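Mukasen 1:6 "Kudwood-Jäger" - lohnt die Vorbestellung?
Lesezeit: 1 Minute

Rondedik
200 Euro für eine Figur mit zwei Paar Händen? Beim Vorgänger hing nach einem Monat die Schulter durch.

kuusisto37
Meiner steht seit Mai tadellos.

Rondedik
In der Vitrine, klar. Beweg ihn mal.

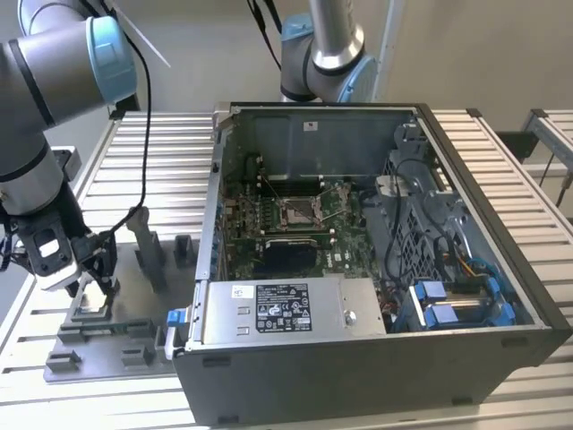

Eetu Pesonen
Die Gelenke sind mir egal, der Kopf auf den Promofotos ist bestimmt nachbearbeitet. Und grau in grau lackiert - da hat ja der Roboterarm mit seiner hellblauen Gelenkkappe mehr Farbe. Ich warte auf Käuferfotos.

Zuletzt aktualisiert: Dienstag, 15:48

Ähnliche Themen
- Kuusisto-Ständer für 1:6
- Lose Hüftgelenke fixieren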